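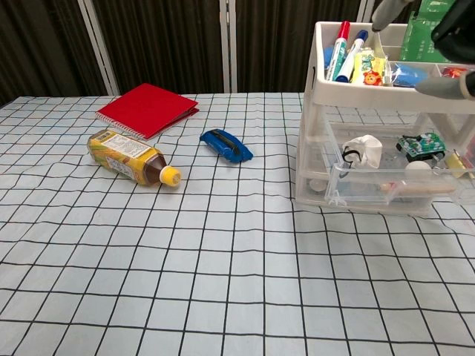

Markidik is a schedule and alarm service for network music players built on small single-board computers. It runs next to the player software, reads a plain text schedule, and starts, stops or changes the volume of playback at the times listed. It has no screen of its own and does not need one. Before installing, write down the player name, its network address and the output device for each room. Paper is fine for this, and a spiral notebook like the red one lying near the back of the table holds enough for a full house of players. The same names are typed into three places during setup, and a mismatch in upper or lower case is the most common cause of a silent alarm.

The current release is version 3, dated May 4, 2026. Schedules written for version 2 must be converted. See Upgrading.

Requirements

A board running the Erkton system image, March release or later
A sound card or USB output that already plays through Erkton
A working network clock, or a clock module with a battery
Write access to the data folder

Markidik was developed on the Siveck amplifier board. Other boards work if Erkton lists them under Audio Devices. Bluetooth speakers are not supported as an alarm output. Many of them power down when idle and drop the first seconds of sound, and some do not reconnect without a button press.

Installation

Open the Erkton settings page and go to Add-ons. Choose Install from file and select the markidik package. The page reloads when the install is done. If it does not reload, wait until the activity light on the board is steady and open the page by hand.

To install from a terminal:

erkton-addon install markidik.tar
erkton-addon enable markidik
markidik check

The last command reads the settings, looks for the player and prints one line per room. A room marked "no output" has a name that does not match any audio device. A room marked "busy" is in use by another program. Alarms for a busy room are held until the device is free or until the hold time runs out.

Settings

Settings are in markidik.conf in the data folder. Each setting is one line, a name and a value with an equals sign between them. Lines starting with a number sign are ignored. Restart the service after any change.

rooms
A list of room names separated by commas. Up to four rooms can be driven from one board. For more rooms, run a second copy on another board and point both at the same schedule.

start_volume
The volume at which an alarm begins. The default is 10.

end_volume
The volume reached when the ramp is complete. If this is lower than start_volume, the ramp runs downward, which is useful for a sleep timer.

ramp
Length of the ramp in seconds. Zero turns it off.

hold
How long an alarm waits for a busy output, in seconds. After that it is logged as missed and is not tried again.

fallback
A sound file stored on the board. It plays when the scheduled source does not answer. Do not put this file on a network share.

keep_log
Number of days to keep log entries. The highest value accepted is 1,095.

The schedule file

The schedule is a text file named schedule.chou. Chou is a small line format also used by the Erkton lighting add-on, and the two can share a file. Each line has a time, a set of days, a room, an action and, for some actions, a source:

06:40 weekdays kitchen play station:morning
22:15 all bedroom ramp-down
23:00 all all stop

Times are local and in 24-hour form. Sources can be a station, a playlist, a folder or a single file. Folder sources are read in name order unless the word shuffle is added at the end of the line. Lines that cannot be read are skipped and written to the log with their line number. The rest of the file is still used.

When two lines give the same room different actions at the same time, the later line in the file wins. Stop is the exception and always wins.

When the clock moves forward for daylight saving, an alarm set within the skipped hour runs at the first minute after the change. When the clock moves back, the alarm runs once, on the first pass.

Library scan

Folder and playlist sources are checked once a night. The scan confirms that each file can be opened and stores its length. It does not read cover art and does not write to the music files. The test library used during development holds 3,100 tracks in mixed formats. Libraries on a slow network share may still be scanning when the first alarm is due. Move the scan earlier with the scan_time setting if this happens.

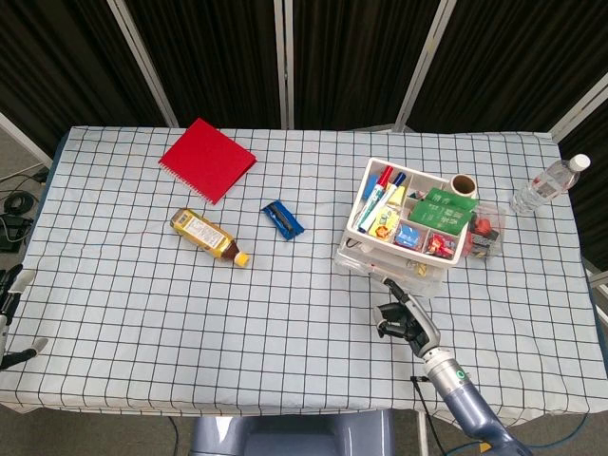
Table with the notebook and a bottle of tea.

Known problems

Changing the output device while a ramp is in progress leaves the volume where it was at that moment. The next alarm sets it correctly.

Station addresses that redirect more than once are treated as not answering, and the fallback plays. Enter the final address instead.

A board with no network clock and no battery starts with the wrong date after a power cut. Markidik will not run any alarm until the date is later than that of the last log entry. This is intended. The service can be forced to start with markidik start --trust-clock.

Players grouped in Erkton appear as one room. An alarm for a single member of the group is sent to the whole group.

Upgrading

Copy the old schedule to a safe place, install the new package, then run:

markidik convert schedule.txt

The converter writes schedule.chou and leaves the old file alone. Comments are kept. The old "snooze" action has been removed and is converted to a stop followed by a play line, so check these by eye. Log files from version 2 can be read but not searched.

Reporting a fault

Attach the output of markidik check, the settings file and the part of the log that covers the fault. Remove station addresses that contain a password. State the board, the sound card and the Erkton release. Reports without a log are closed after one reminder.

License

Code is under the MIT license. The default fallback sound may be copied and changed freely.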